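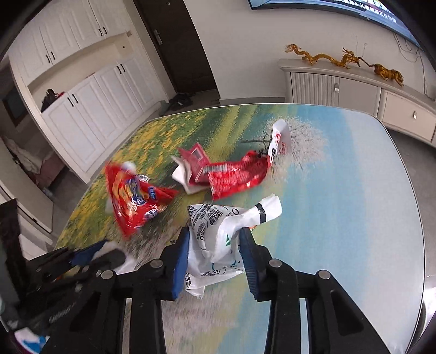
I have been using the Floden tabletop cleaner since we repainted the kitchen, and I've now gone through most of the second bottle. Our table is one of those with a printed top, a big landscape with yellow flowers at one end and a pale bare tree, and the corners are rounded. It is a pleasant table to look at and an annoying one to keep clean. Crumbs hide in the dark green parts, and every smear of jam shows up on the light blue. A plain white top would have been easier, but my wife liked this one.

Floden comes in a spray bottle with a trigger, in plain or lemon. I bought plain at Entwistle, the hardware store on our side of town, for $5. The label says it is meant for sealed, printed and painted surfaces. It has no wax in it and you don't have to rinse unless you are wiping a high chair tray.

Before this I used the Prekov wipes. They did all right on fresh spills and badly on anything that had sat overnight. They also left a film that you could see if you got your head down level with the table, and after a few weeks the film started to feel tacky under your forearms. One pass of Floden with a cotton cloth took most of that off. The spots near the chair where my son sits needed a second pass.

What it handles well: coffee rings, butter, cooking oil, pencil, washable marker. Dried oatmeal has to soak for a minute first. Ballpoint pen fades but does not come off. I tried it on a strip of old tape glue along the rim and it did nothing, so I ended up using cooking oil on the glue and then Floden on the oil.

The smell is faint, something like hand soap. My brother-in-law, Jamie Rowbotham, has the lemon one and I find it too strong to use right before a meal. He also says his streaks. Mine streaked for the first week, until I switched from paper towels to cloth and cut back to three sprays for the whole table.

I don't care for the trigger. It drips from the nozzle if you stop halfway through a squeeze, and on the first bottle it had to be pumped a good many times before anything came out. The second bottle was better. The refill pouch has a narrow spout that fits the bottle neck, but the cap is small and hard to grip with wet hands. I keep the bottle under the sink, where it has leaned on its side a few times without leaking.

I have seen no fading in the print. I was worried about the yellow, so I tried it on a small patch by the edge and left that alone for two days before doing the rest. I would do the same with any printed top, especially an older one with scratches in it.

Entwistle was out of refills when I checked last. The Caststead store had them on the bottom shelf next to the floor cleaner, and they expect more in July. I'll buy it again, in plain.

Four stars out of five. The missing one is for the trigger.

Graham Hartley
May 14, 2022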